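Equipment Planning Grant: Second Progress Report
Automated Sample Prep, Bumbridge Shared Laboratory

The award asked us to do three things before anyone signed a purchase order: lay out the work cell in simulation, price it properly, and come back with a number we would still be willing to defend in December. We have done the first, mostly done the second, and are on our third number. What follows covers the period since the kickoff report, when the budget was a single line reading "robot, etc." 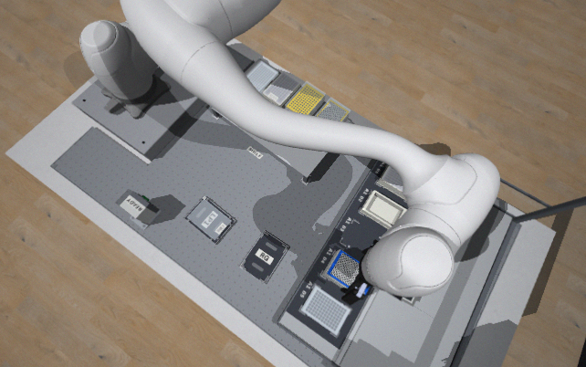
Submitted by Latrice Delacroix, Operations Lead
With costing by Otis Lindgren and simulation work by Desmond Park

Where we stand

The simulated bench is complete enough to argue over, and we have been arguing over it since March. Desmond built the arm, the deck, the shelf and the labeled positions to the dimensions on the Palma drawings, then rebuilt them when Palma sent corrected drawings. The second version is the one we are costing against. Palma has confirmed in writing that there will be no third set, and I have attached that letter as Appendix B because I expect to need it.

The original request assumed an arm on a rail, serving two benches. We have dropped the rail. It was the second most expensive item on the list, it pushed the cell into the fire aisle, and its purpose was to reach a bench that Genomics has now told us they are not giving up. A fixed mount at the corner of one bench gets to every position in the current method. It also means the floor does not have to be releveled, a saving Otis had been hoping for so quietly that I only learned of it from a footnote.

What we changed in the equipment list

Arm. We have quotes from Prorkeck and Jerken. Prorkeck is cheaper to buy and Jerken is cheaper to keep, and the lines cross during the fourth year of service. Xiomara Lyons in Finance asked which year we intended to stop using it. We are recommending Jerken.

Gripper. The kickoff report listed two grippers, one for plates and one for "other." No one could say what the other was. We have cut it to one gripper and one spare set of fingers, with a line for replacement pads.

Plate positions. We started with eight positions on the main strip because the catalog showed eight. The method needs four occupied at its busiest and one open to swap into, so the plan now carries five. Keeping a slot empty on purpose has been the hardest thing to get through review. Every reader of the draft has suggested something to put in it.
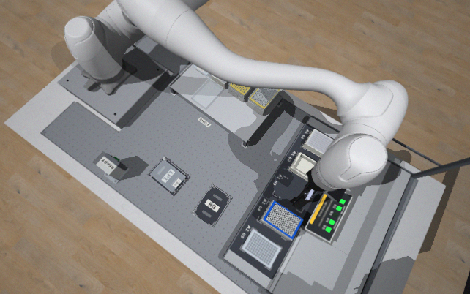 Deck layout, second version, with position 3 left open for transfers.

Shelf. The raised shelf stays. It was nearly cut as a luxury, on the theory that a person could hand plates to the machine as they were wanted. Esperanza Strickland, who would have been the person, asked for a meeting. The shelf is back in, and it is among the cheapest items we are buying.

Labware. We had budgeted nothing for racks and plates on the assumption that the lab already owned them. The lab does own them, in four slightly different heights. A robot cares about this a good deal more than Esperanza does. We have added a starter stock of 200 plates from one supplier and one lot, and a rule that the old ones stay on the manual side of the room.

Costs

Otis's revised estimate comes in under the ceiling in the award letter, though with less room than we had at kickoff. The hardware is no longer where the uncertainty is. It has moved into installation and service, which vendors describe warmly and price late.

Three items deserve a note.

Electrical. The building quoted one new circuit. The combined load of the arm and the liquid handler calls for 2, and the building has requoted at somewhat more than double. Otis is taking this up with them.

Service contract. Both vendors bundle the first year. Neither would put a second-year price in the quote until we asked for the quote to be reissued. We now have both in writing and have carried the higher one in the estimate.

Training. We set aside 20 hours of staff time at kickoff. That figure came from a brochure. Desmond has spent 418 hours on the simulation so far, and although little of that was training in the usual sense, it did give us a better feel for how long people take to become comfortable with a thing that moves when they are not looking at it. The revised plan triples the allowance and splits it between Esperanza and whoever we hire in the spring.

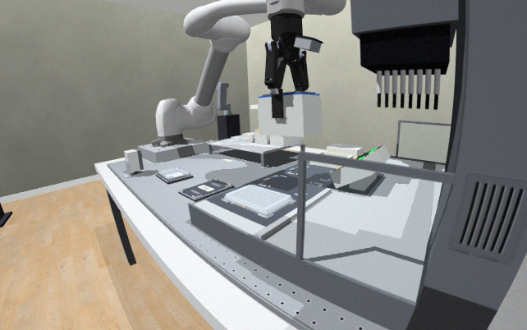

The liquid handler remains the largest open question in the plan. We would like to keep the one we have, and the case for keeping it is strong: it is paid for, the staff trust it, and the calibration records are in order. Against that, it was bought for people to load, and people come at it from the front. In our layout the arm works right next to the pipetting head, with the eight channels hanging on one side and the gripper holding a box on the other, and there is a stretch of deck that both of them have reason to visit. Desmond can keep them apart in software by making each wait for the other. That costs time on every cycle. Roughly a fifth of the run would be one machine standing politely by. The alternative is an interlock module from Jerken, which is not cheap and which their sales office calls optional in the quote and required in the manual. We have asked them to pick one.

Until they answer, the estimate carries the interlock as a separate line below the subtotal. If it turns out to be required, we are still under the ceiling, but the contingency drops to a level I would describe as decorative.

Things that did not go as planned

We lost most of a month waiting for the corrected drawings. We used the time to redo the labware list, so it was not wasted, though it was not what we told you we would be doing.

The site visit to see a working Prorkeck cell was canceled by the host, rescheduled, and canceled again. We have stopped asking. The travel money for it is unspent and we would like permission to move it to training.

The kickoff report promised a throughput figure by now. We have one for the arm alone and do not think it should be quoted by anyone, including us, until the waiting-time question above is settled. A cell that moves plates quickly to a machine that is busy has not gained us much.

Next period

Desmond will run the full method in simulation both with and without the interlock, using the same deck, and report the cycle times side by side. Otis will close out the electrical quote and the delivery terms. Esperanza is writing the loading procedure now, before there is anything to load, on the grounds that every procedure she has inherited was written afterward by someone in a hurry – we have agreed not to ask who.

Decisions we need from you

Approval to move the unspent site visit travel to staff training.

Approval to name Jerken as preferred vendor for the arm, pending their answer on the interlock.

Confirmation that a starter stock of labware is an allowable cost under the award. The letter says "equipment and associated items." We think a plate is associated. Xiomara would like that in an email from someone at your end.

Supporting quotes are in Appendix A, the Palma letter is in Appendix B, and Otis's full cost sheet is in Appendix C, with his comments left in at his request.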